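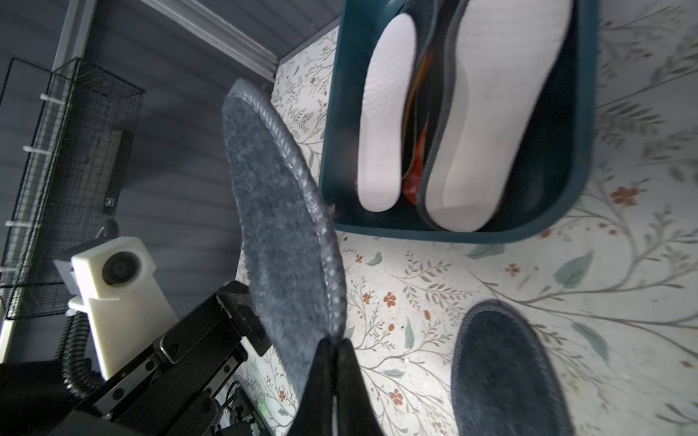

¿Se puede enseñar una tarea a un brazo robótico sin escribir código? Moviéndolo uno mismo, con la mano o con un mando a distancia, y grabando el recorrido tantas veces como haga falta para que un modelo aprenda de él.

Octubre
Por la redacción de Jarnus
Categoría: Robótica y automatización > Entrevistas

Lo anterior me lo contestó Dalibor Malý casi sin levantar la vista de la pantalla, y yo, que venía con una lista larguísima de preguntas (6 hojas, soy así), me di cuenta de que la mitad ya sobraban. Malý lleva el área de demostraciones en Rusar, un equipo pequeño que trabaja en una planta baja con más cables que sillas, y pasa buena parte de la semana haciendo que un brazo coja cosas blandas. Plantillas de zapatilla, por ejemplo. «La gente espera que te diga tornillos, o cajas», me cuenta. «¡Y yo con las plantillas!»

Le pido que me explique qué tiene de especial una plantilla y se anima enseguida. Dice que un objeto rígido se comporta casi igual siempre, lo agarres por donde lo agarres, pero que el fieltro se dobla, cuelga, se tuerce un poco hacia un lado y cambia de forma entre los dedos de la pinza. «Si la pellizcas por el borde, sube inclinada. Si la pellizcas medio centímetro más adentro, sube de otra manera. Para ti es la misma plantilla, para el modelo son dos vídeos bastante distintos.»

Las zapatillas, con las suelas hacia arriba en su bandeja, forman parte del mismo ejercicio. Yo pensaba que la gracia estaría en meter las plantillas dentro, pero Malý me frena: primero se trabaja el agarre, solo el agarre, y luego ya se verá. En su equipo llaman Sokol a esa primera fase y Pullano a la de colocar. Le pregunto de dónde salen los nombres y me dice que del calendario de vacaciones de alguien, y seguimos.

Lo que más me interesaba era la parte humana, quién mueve el brazo y cómo se aprende a moverlo. Malý distingue dos maneras. Una es guiarlo directamente, agarrando el propio brazo y llevándolo hasta el objeto. «Es muy agradecido al principio, cualquiera lo hace en 7 minutos. Pero estás tú en medio, con la mano delante de la cámara, y eso luego se ve en la grabación.» La otra es teleoperarlo desde un mando que repite el gesto a distancia. Cuesta más, te equivocas de lado, aprietas tarde… y sin embargo es la que prefiere para casi todo, porque lo que queda grabado se parece a lo que el robot verá cuando trabaje solo.

—¿Y cuánto se tarda en hacerlo bien?

—Depende de la paciencia. Yo tiré las primeras 21 demostraciones enteras. No estaban mal de agarre, estaban mal de dudas.

Me hizo repetir lo de las dudas, porque lo apunté mal. Se refiere a esos momentos en que la persona se acerca, se para, retrocede un poquito y vuelve a acercarse. A ojos de quien mira no pasa nada, la plantilla acaba en la pinza. Pero el modelo copia también el titubeo, y luego tienes un brazo que se queda pensándoselo delante de la mesa. «Parece tímido», dice, y se ríe. Desde entonces ensaya el gesto un par de veces antes de darle a grabar, y si se atasca a mitad de camino borra la toma y empieza otra vez.

También hablamos de la cámara de la muñeca, que a mí me parecía un capricho (tener una mirando el conjunto ya me parecía bastante). Él la defiende con bastante calor. Desde ahí se ven los dedos y el borde de lo que cogen, y con telas y fieltros esos últimos centímetros lo deciden casi todo. Admite que la imagen se mueve mucho y que a veces la pieza sale borrosa. «No pasa nada, que salga. Cuando trabaje de verdad también le va a salir borrosa.»

Con el fondo me sorprendió. Yo habría puesto una mesa blanca y lisa, y él prefiere un estampado de flores. Cuenta que con superficies lisas el brazo aprendía rápido y luego se perdía en cuanto cambiabas el mantel, así que va alternando. El viernes que fui a verle llevaban 51 demostraciones buenas de esa tanda y todavía quería más, con las piezas giradas hacia otros lados.

Probé yo, claro. Me dejó el mando y conseguí pellizcar una plantilla al cuarto intento, bastante torcida, y se me cayó antes de llegar a la bandeja. Malý me dijo que el acercamiento había estado bien y que cerrase más despacio. Luego borró mis tomas, las cuatro, y puso la plantilla otra vez en su sitio.

Última actualización: octubre, 18:40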